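Grilby Open Metal Bin, large, blue-grey - long-term review

Quick one as I've had a few messages asking if this is worth the money. Short version: yes, mostly, if you don't mind it looking rough after a while. Long version follows, typed in a lunch break so bear with me.

What it is. A big rectangular bin, no lid, painted metal. You put it on a bench or a table and things go in it. I got mine from Runitmont for £36 delivered, Eko do a similar one in plastic for less and I've had that too. More on that further down.

Came in a plain carton, corners padded, no dents. There was an oily film on the metal so wipe it before you put cloth or paper in. I didn't. Lost a perfectly good tea towel to that.

Size is the main thing. Check your shelf first!! It's a lot bigger than the listing photo makes it look and mine had to live on the table as it wouldn't go anywhere else. Fine by me now, was annoyed then.

Weight ok. One person can lift it with nothing heavy in it. The top edge is a bit mean on the fingers so I wear gloves if it's full.

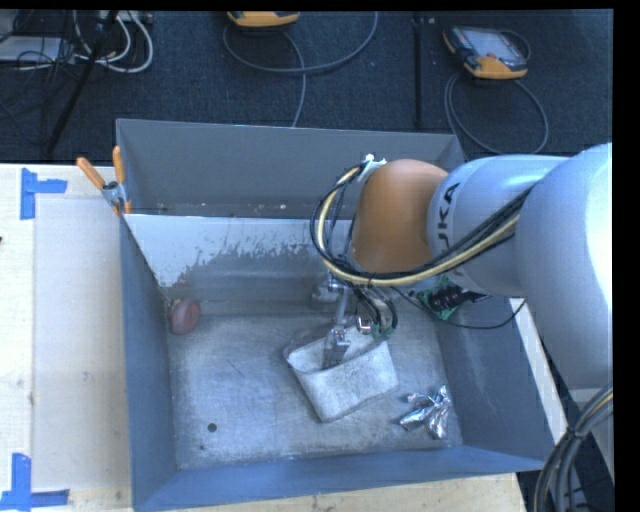 Lightfoot Bench & Home | Storage reviews | 7/22/24 | 8 comments

Right, the paint. This is where it loses marks. The walls have kept their colour pretty well, still a nice dull blue-grey. The floor hasn't. It's down to bare metal, scratched and scuffed, cloudy patches too. Round the back wall it's flaked in small bits with a ragged edge to it. Mine has had 183 days of proper use, stuff dropped in and dragged about, so I'm not shocked. But if you want it to stay smart, line it from the start. An offcut of rubber mat would do. I keep meaning to.

What I will say is that the worn floor is easier to clean than the painted one was. Crumbs and dust wipe straight off, whereas the paint was slightly textured and held on to everthing.

What goes in it - odds and ends really. Soft pouches, bits of foil, whatever needs to be off the table. It's deep enough that things stay put and wide enough that you can see what you've got without digging. That was my problem with the old setup, a stack of small boxes where I could never find a thing. Felty, floppy stuff sits well in it. Tiny hard bits less so, they slide to the corners and you end up chasing them with a fingernail. Use a tub inside for those.

Noise. Yes, loud. Anything hard dropped in makes a proper clang. Would not use it in a room next to someone sleeping. The mat would sort that as well, I suppose.

Against the Eko one: plastic is lighter, quieter, doesn't chip. It also bowed at the sides by June and one corner split when I leant on it. Went in the skip. The Grilby hasn't bent at all. Claimed load is up to 100 kg, which I haven't tested and don't plan to, my table would go first.

Runitmont had 1236 ratings for it when I last looked, mostly good. The bad ones are nearly all about paint, and fair enough. A couple moan about the missing lid but it says open top in the name so I don't know what they were expecting.

Delivery was quick. Returns I can't speak for, never tried.

Good: solid, roomy, easy to see into, easy to wipe
Bad: paint wears and flakes, noisy, hard on the hands, awkward size

Would I buy it again? Yes, with a mat in the same order. If they did the same bin in galvanised with a rolled edge I'd pay more for it. Four out of five, losing one for the paint.

Someone asked below about stacking two. Don't know, only have teh one. They look straight sided-ish so I'd guess not very well.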